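Two hand-held grippers, one sorting policy: episodes disagree on finger width

Asked in Student Robotics
Viewed 882 times
7 comments | Share

Our student project at Jekdale is training a small arm to pick up soft items (clothes, cloths, towels). We record demonstrations at home with hand-held grippers, the type with two yellow fingers and a camera looking along them, then feed the episodes to a script called Trnka, which reads the finger opening from the video.

We have 2 grippers. Episodes from either one train properly when used alone. When mixed, the policy closes too early on thin cloth and sometimes stops before it has made contact. The set is 1736 episodes, all recorded since January. The finger opening in the logs never reaches zero for one gripper, even when the fingers are shut on nothing. The other reads zero as expected.

Things tried so far: recharging, swapping the memory cards, re-exporting with the newer version of Trnka. No change. Is this a fault in the gripper or in how we process the data? Pictures are at the bottom.

3 answers

Answer 1 (accepted)
Score 7 | Share | 2 comments

Processing. Trnka keeps one zero offset per project unless told otherwise, so the second gripper inherits the offset of the first. Small differences in how the fingers are mounted are enough to cause what you see.

Record a short calibration clip for each gripper: fully open, fully closed, fully open, with nothing between the fingers. Do it slowly. Put the clip in the same folder as the episodes from that gripper and set the offset mode to "per device". Then re-export everything. You do not need to record the episodes again, provided you know which gripper made which one. If the folders have been merged, sort them by the device code in the episode header before you start.

Check the maximum opening as well as the zero. If the range differs too, a plain offset will not correct it and you need the scale option.

Answer 2
Score 2 | Share

Had the same thing with the Stenen kit at our club. Ours was a loose finger screw. Tighten them all and see.

Answer 3
Score 0 | Share | 1 comment

Use Cuvton instead, it does this by itself. I have not tried it with cloth.

Attachments from the original post

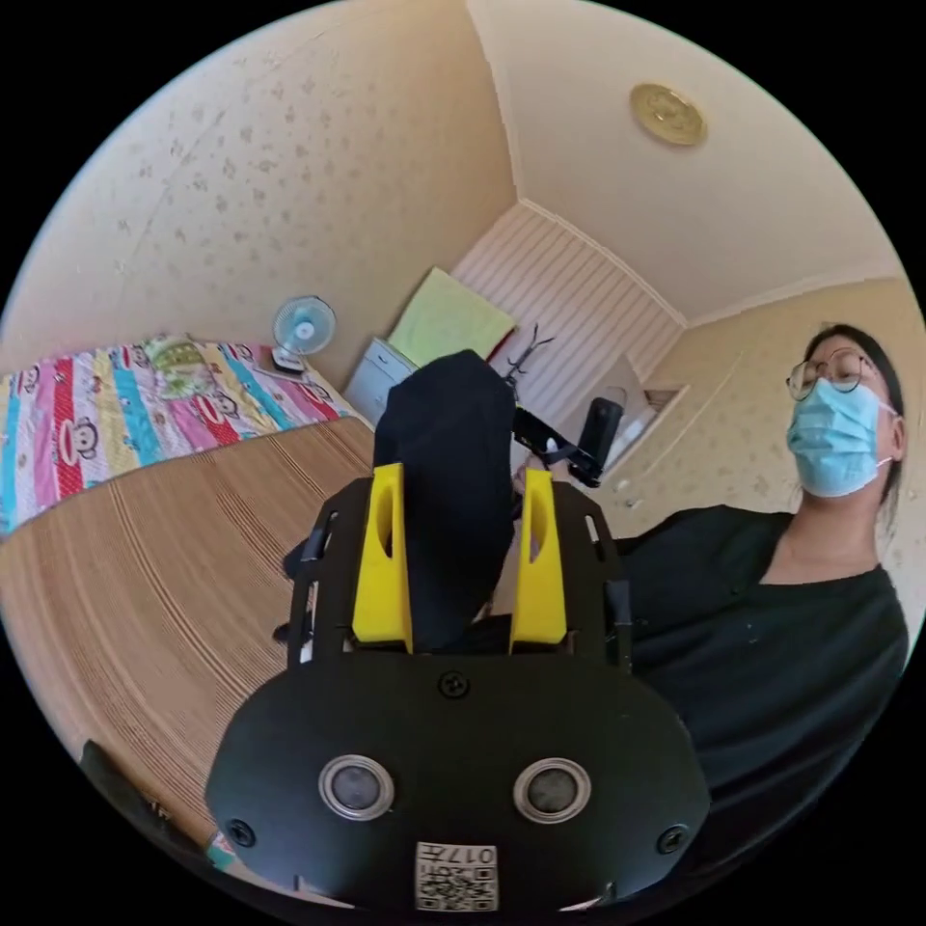
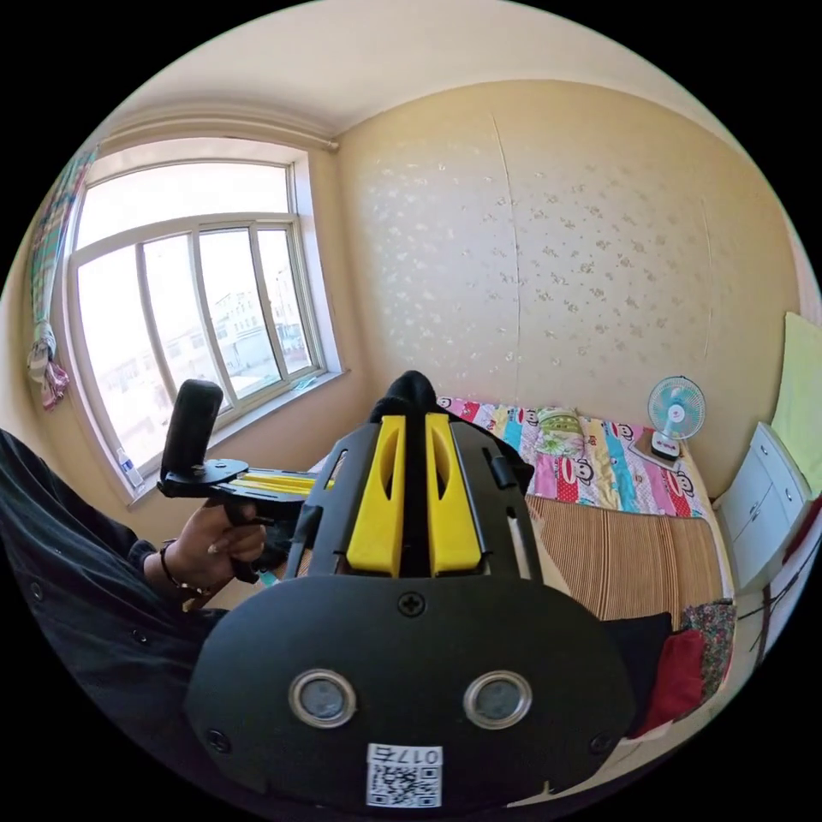
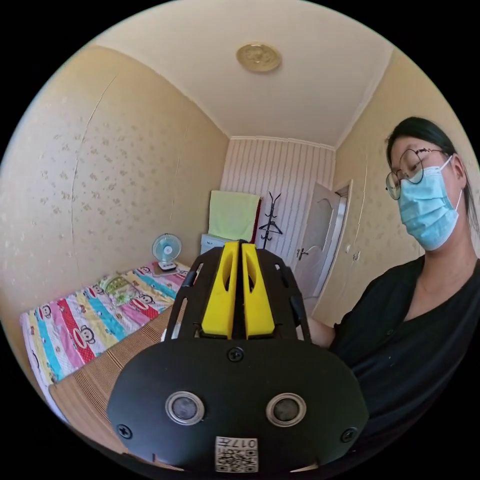
Recording at home. First picture: black cloth held in the fingers. Second: both grippers. Third: fingers close together.

Share | Report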